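Nosora wrist recording kit

Camera, mount, fingers and recording software for small arms

£1000, ready to fit
Made to order in Grarnton

I make the Nosora kit in a workshop at the back of my house in Grarnton, and I use one myself most days. It's a small camera, a mount that puts it at the wrist of your arm, a pair of gripper fingers, and a bit of software that saves everything the camera sees in step with everything the arm does. You drive the arm through a job by hand, the kit records it, you do it again. Do that often enough and you've got a set of examples a learning system can get its teeth into.

I started building these when I got fed up with my own recordings. I'd have a lovely afternoon of driving, sit down to look through it all, and find that the joint readings had drifted away from the pictures by a hair. A hair is plenty! The fingers close in the picture and the log says they're still open, and your poor model learns to grab at thin air. So the thing I fussed over most was timing. Every picture and every joint reading gets its stamp from the same clock, and if the two fall out of step the software stops the take and tells you so in plain words.

What it's good at

Flat things, mostly, and small things. I know that's an odd boast, but picking up something flat is where a lot of arms come unstuck, and it's where a wrist camera earns its keep. From a camera up on a stand the last little stretch of the reach is hidden by the arm itself. At the wrist you get the fingers and whatever they're going for, close up, right until they touch.

I do most of my own test recording on cards. They're cheap, they lie dead flat, they slide when you nudge them badly, and you can see at a glance whether the fingers are square to the edge. A card is a very honest little object.

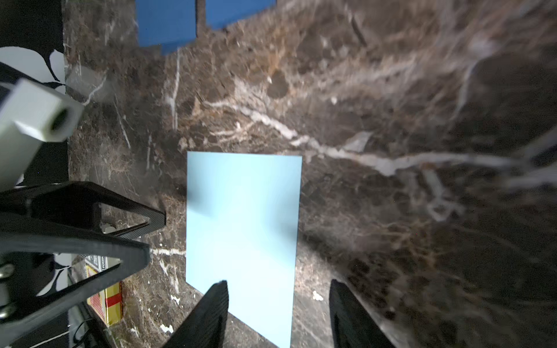 Nosora wrist view: light blue card on brown marble, one finger either side.

The fingers come into view from the bottom, and that's on purpose. I tried tipping the camera up so you'd see more of the table and less of the hardware, and the models I trained on those recordings were worse at lining up. They need to see the tips. If you do want a wider look, the mount has a second position that tilts the camera further out, and you can swap between the two with one screw. Pick one and stick with it for the whole job, though. Mixing the two in one set is asking for trouble.

What's in the box

The camera, focused before it leaves me, with its cable already fitted
A wrist mount with 2 tilt positions
A pair of black gripper fingers, plus a spare pair
4 cable clips and a bag of screws (more than you need, they roll under things)
A foot pedal for starting and stopping a take
The recording software on a memory stick, with a printed guide

You'll need to supply the arm and a computer, and something to drive the arm with. If you already have a leader arm or a handheld controller working, the software will very likely pick it up. Drop me a line first if you're not sure.

Fitting it

Set aside an evening. The mount goes on first, then the fingers, then the camera, and the cable last of all. Please don't do the cable first. I've had mounts sent back with the cable pinched flat underneath, and it's a miserable thing to replace.

Run the cable with the arm folded up as far as it'll go, then stretch the arm right out and look for anything going tight. Clip it, then do the same again. When you're happy, open the software and choose "Check wrist". It'll ask you to open and close the gripper a few times and move each joint a little, and it draws the readings over the live picture so you can see them move together.

There are ready-made mounts for the Hurnik arm and for both sizes of the Mansour. For anything else, send me the bolt pattern at your wrist and I'll draw one up – there's no extra charge for this unless your arm is a really strange shape, and if it is I'll tell you before I start.

Recording

The camera runs at 30 pictures a second. You can turn that down in the settings if your disk is small, but I'd leave it. You can always throw pictures away later and you can't get them back.

A take begins when you press the pedal and ends when you press it again. Press and hold to bin the one you've just done, which you will do a lot on your first day. I bin mine if I've dithered over the object or bumped something I didn't mean to bump. I keep the ones where I missed, came back and got it on the second go, so long as the coming back was tidy. Those are gold, I think. A model that's only ever watched perfect grabs hasn't a clue what to do when it lands a bit off to one side.

You can give each take a label as you go, from a list you type in beforehand. Keep the list short. I once made one so long that I spent more time choosing labels than driving the arm, and half of them meant the same thing.

A few habits I'd pass on

Move the object between takes. It sounds obvious, but after a while your hand puts it back in the same spot without asking you. I turn mine a bit each time as well, and every so often I put it somewhere awkward, near the limit of the reach.

Change the light now and then. Blind up, blind down, lamp on the other side.

Choose your surface on purpose. A plain matt table is the easy start, and I'd use one for your first set just to prove that the whole chain works from end to end. After that, go for something busier. Veined stone is a good test, with pale lines running all over the place that a lazy model will happily mistake for the edge of a card. Polished tops give you glare too, which shifts as the wrist moves, and it's better for the model to meet that in training than on the day. 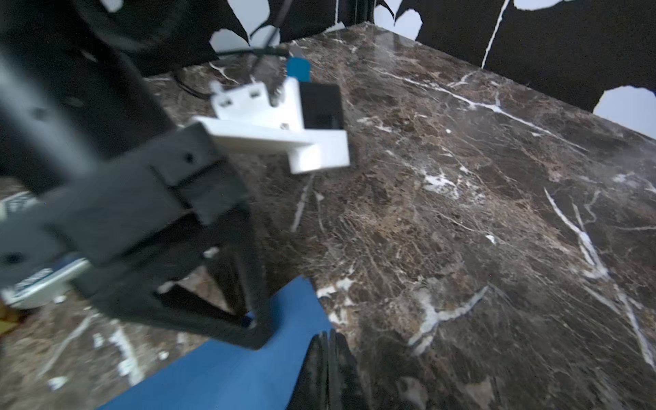

Then there's speed. Everybody drives too fast to begin with (I still do, after a coffee) and the pictures smear when the wrist swings about. A bit of blur on the way over is fine, and your model will see the same when it runs by itself. Just slow right down for the last stretch, where the fingers meet the object, so those pictures come out crisp. The software has a live blur bar along the bottom of its window. It's green, amber or red, and I'd aim to be in the green by the time you're reaching down.

And take breaks! You'll get sloppy long before you feel tired. I find the takes at the end of a long sitting have a sort of shrug to them, and the model picks up the shrug.

Playing it back

Each take is saved in its own folder, with the pictures as an ordinary video file and the readings as a plain table you can open in any spreadsheet. I didn't want to invent a new format for the sake of it. There's an export button for the usual training layouts, and the guide goes through each of them.

The viewer lets you play takes one after another at double speed, with keys for keep, bin and "look at this again later". It's the part of the software I'm proudest of. Sorting used to be the bit I dreaded, and now I do it with the radio on.

More than one camera

You can run two Nosora wrist cameras from one computer, or one wrist camera and one ordinary USB camera on a stand, all on the same clock. If you're after more than that, you'll want a faster computer than mine and I can't promise anything.

Things it won't do

It doesn't train the model for you. You get clean recordings out of it, and what you do with them is up to you.

It's no good in the wet. The camera isn't sealed, so please keep it away from sinks and anything that splashes.

The fingers are for light work. They'll pick up cards, small boxes, cloths, pens and that kind of thing all day long. They will not pick up your toolbox, and the pads wear if you drag them across rough stone. Spare pairs are on the parts page.

Ordering and delivery

I build these in small batches. The next batch goes out in December, and there are still places in it as I write. Order through the form and I'll write back to ask which arm you've got and how long you'd like the cable. I don't take payment until your kit is on the bench.

If it turns up and doesn't suit you, send it back within 30 days in one piece and I'll refund you, less the postage. If a part breaks in normal use in the first year I'll send another one, and I'd be grateful for a photo of the broken bit so I can see where it gave way.

Existing owners: the new viewer works with your older recordings, and the update is free from the downloads page. Make a copy of your takes folder before you run it.

Page last updated 12 November 2024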